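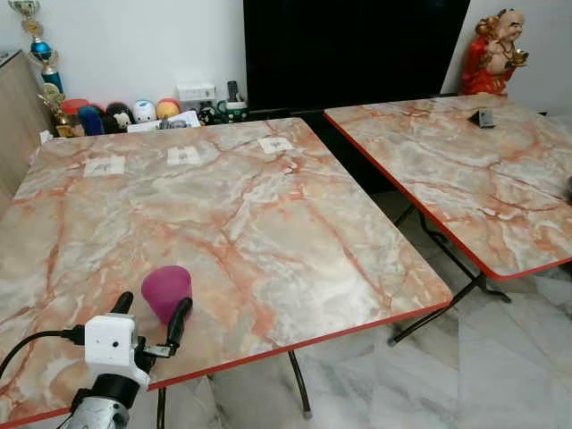 3.2 Recording meals in the diary

The diary was left with households in Buvbridge and Hurnley at the start of June. Each household received one booklet and a short sheet of instructions. The person who did most of the cooking was asked to fill in one page for every meal eaten at home, starting with the first meal after the booklet arrived. Meals eaten at work, at school or in a restaurant were left out. Snacks were entered on a separate page at the back, and that page is dealt with in Section 3.5.

We used the Durance form with small changes. The original form asks for the name of the dish, the time it was eaten and the people present. We kept these items in the same order and added a line for leftovers and a line for the container the food was served in. Both lines had been tried in a short pilot in Hurnley, where respondents often wrote this information in the margin without being asked. The boxes for time were also made wider, as pilot respondents tended to write a range ("6 to half past") in a space meant for a single figure.

Of the 2,050 booklets handed out, 1,686 came back in a usable state. A booklet was treated as usable if it covered at least 4 full days, whether or not the days were in a row. Booklets with fewer days were kept on file but are not part of the tables. The most common reason for setting a booklet aside was that the household had stopped writing after the weekend. Return was somewhat better in Buvbridge, where the booklets were collected at the door, than in Hurnley, where they were mailed back. 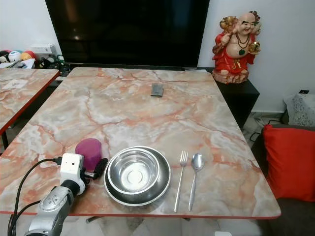 Why ask about the container at all? Portion size was the weakest item in earlier diary work of this type, and the container gives a rough check on it. A respondent who writes "a little stew" may mean a few spoonfuls or a full bowl, and the words alone do not settle the matter. With the container known, the entry can be placed in one of the broad size groups used by Ezeani, the firm that did the coding.

The check has limits. It works well for soups, stews, rice and breakfast cereal, which tend to fill a container to a similar level each time. It works poorly for bread, fruit and anything eaten by hand. For these foods we relied on the respondent's own wording and marked the entry as unchecked. Unchecked entries are included in the meal totals and left out of the portion estimates.

Shared dishes raised a further problem. In many households the food is put in the middle of the table and people serve themselves more than once. The form has room for a single container per person, so second helpings were lost unless the respondent added a note. We went back to 35 households by phone to ask how they had handled this. Most had entered the first helping only. A few had tried to add up everything and had written down the largest container they owned, which pushed their estimates too high.

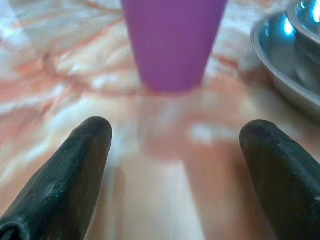 A reader of an earlier draft objected that the diary measures how willing people are to write, and that a household with small children at the table will always look as if it eats less than it does. The objection is fair in part. Households with children under five did leave more lines blank, mostly at the evening meal. We compared their complete pages with those of other households and found the same spread of dishes and times, so the pages were kept. The blank lines were not filled in by estimate. Readers who wish to use the evening figures for this group should treat them as a lower limit. 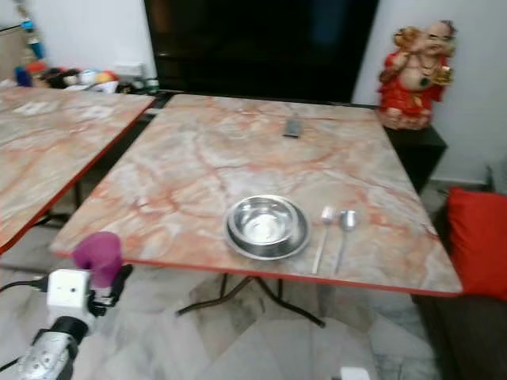
Coding of the container line followed a simple rule: each person's meal was given the code of the vessel that held the food, and any dish under it was ignored. The rule was needed because respondents described the same arrangement in different ways. Some wrote "plate," some wrote "bowl," and some wrote both with an arrow between them. With a setting like the one in Figure 4 – a steel bowl resting on a wider steel plate, with two utensils to the right – the entry was coded as a bowl. If the respondent noted that food had also been put on the plate, a second code was added. Utensils were not coded. The two coders at Ezeani worked separately, and where they differed the page was read again by one of the authors. Most differences came from deep plates and shallow bowls, and these were moved to a joint group that appears in the tables as "other open dish."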